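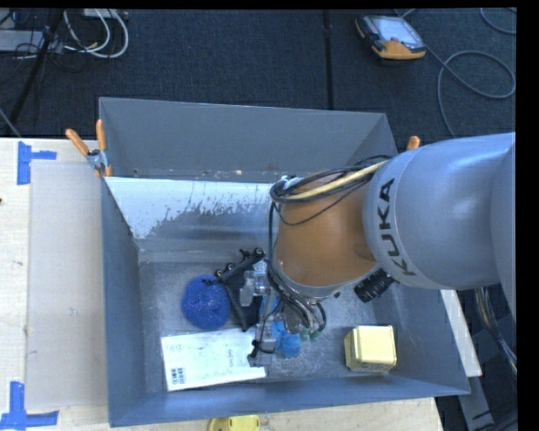 4. 보관 라벨 인쇄 설정

라벨 프린터 Pandent는 설명서를 읽지 않는 사람에게도 라벨을 뽑아 줍니다. 다만 그 라벨이 어느 선반에 붙을 물건의 것인지는 책임지지 않습니다.

4.1 전원을 끈 상태에서 덮개를 열고 라벨 롤을 끼웁니다. 인쇄면은 위쪽입니다. 반대로 끼우면 백지가 매우 선명하게 나옵니다.

4.2 덮개를 닫고 전원 버튼을 2초간 누릅니다. 초록 불이 켜질 때까지 다른 버튼은 누르지 마십시오. 누르고 싶어도 참으십시오.

4.3 메뉴에서 [용지] > [폭]으로 들어가 12mm를 선택합니다. 초기값은 11mm이며, 이 폭의 롤은 판매하지 않습니다.

4.4 [구역 이름]에 보관 장소를 입력합니다. '기타'도 입력할 수는 있습니다. 창고 절반이 '기타'가 된 뒤의 복구 방법은 9장을 참조하십시오.

4.5 시험 인쇄를 한 장 합니다. 글자가 잘리면 4.3으로 돌아갑니다.

참고: 내부 메모리에는 라벨이 1,745장까지 저장됩니다. 가득 차면 가장 오래된 것부터 예고 없이 지워집니다.

주의: 인쇄 중에 라벨을 잡아당기지 마십시오. 더 빨리 나오지 않습니다. 걸린 라벨은 전원을 끄고 덮개를 연 다음 손으로 빼냅니다. 가위와 칼은 보증 대상에서 제외됩니다.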